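3.2 Objects and table

The block task was taken over from the Avcombe sorting set, which we shortened for this study. We kept only plain cubes, without letters or pictures on the sides, so that color would be the one feature by which a block can be chosen. In an earlier version we used 11 blocks, and many participants spent more time looking for a free place on the table than deciding about the color. For the present study each layout has three cubes: two of one color and one of another.

The table also needed some attention. Our first pilot was done on a white desk, where the pale blue blocks were hard to separate from the surface in the recordings. We then moved to a round table with a warm orange-brown wood finish, and this gave a better contrast for both colors (Figure 3). The tabletop is glossy and shows faint reflections of the cubes. Two raters in the pilot mentioned the reflections, but their color judgments did not change. The wall behind the table is light gray, so it does not compete with the blocks.
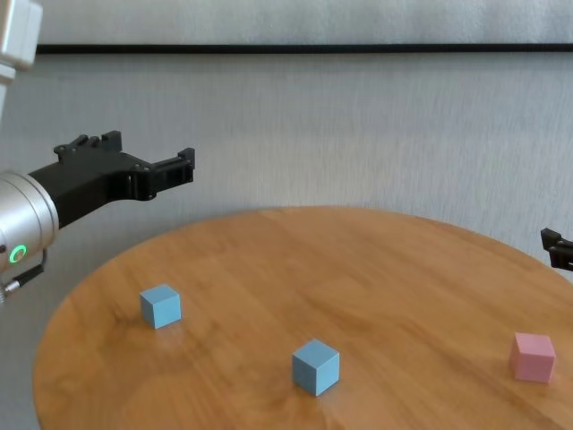 Figure 3. A layout of type B: two light blue cubes and one pink cube on the round table.

3.3 Layout types

Four layout types were prepared. In type A all cubes stand in one row with equal gaps. In type B the cubes stand apart and may be turned at an angle – the single cube is always placed toward the right side. Types C and D repeat A and B with the colors exchanged. The order of the types was drawn separately for each participant by Senthil Shetty, who did not take part in the rating.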